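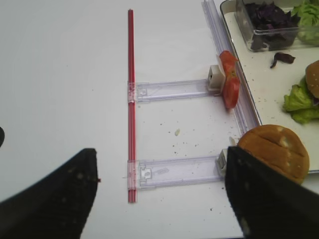

Burger practice, seen from the wrist camera.

I've been teaching a pair of arms to build burgers by remote control, and most of what I've learned is kitchen sense. So, some tips from the Borby bench!

Start with the food, before you touch the controls. Slice your tomatoes thick enough to stand up by themselves (mine used to flop over the second a finger brushed them) and stand everything on edge in the holders. A bun lying flat on a table is a misery to pick up with two stiff fingers. A bun on its edge, you just close on it.

Go slow on the way in and slower on the way out. I rushed my first 46 runs and had to throw most of them away - the arm learns your bad habits right along with your good ones, and mine had picked up a nervous little wiggle over the lettuce. Now I pause, close, lift, and only then think about where I'm going.

Let go low. If you open the fingers way up high the top bun lands crooked, and then you're poking at it, and then the poking is in your recording too.

Wipe the fingertips every 3 runs with a barely damp cloth. Crumbs on the table I leave alone until I stop for coffee, but grease on the tips will ruin your grip. And keep shredded stuff in a box with sides. Trust me on the cabbage!

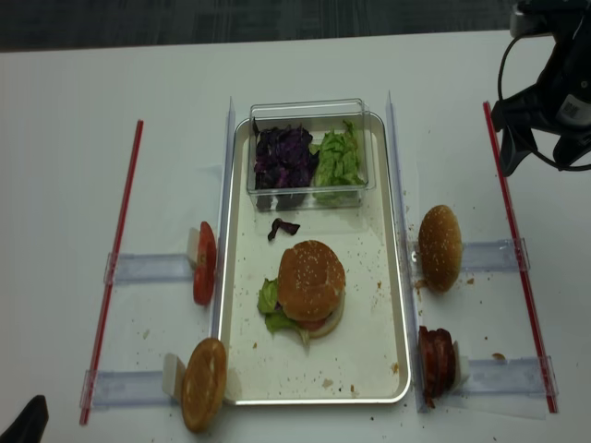 Hayashi wrote in to say that all this slow driving is fine for burgers, but for anything soft it's easier to let the arm go limp and move it by hand, because you feel the squish before you see it. I tried that in March with boiled eggs and yes, okay, fair point. My trouble is that my own hands end up in front of the camera, so I still drive from the controls for sandwiches and save the hand-guiding for eggs and ripe peaches.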